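Slide 4: Skyboxes at Ekis

Start with the height. I build everything at 200 meters now, so the people below don't see my floor from their gardens. Leave a gap of 5 meters under the lowest prim.

My first house there used 700 prims and the parcel allows 400. Say what I took out: the stairs, both balconies, half the trees.

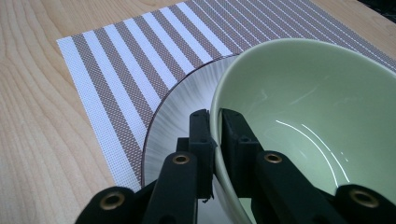
Next, the teleport pad. Noel Lumanlan scripted ours, and it takes guests up from the Flunidbridge landing point. Show the menu. Mention that it asks for group access first.

Then go to slide 5, the Zuvness rentals. Take questions after that one.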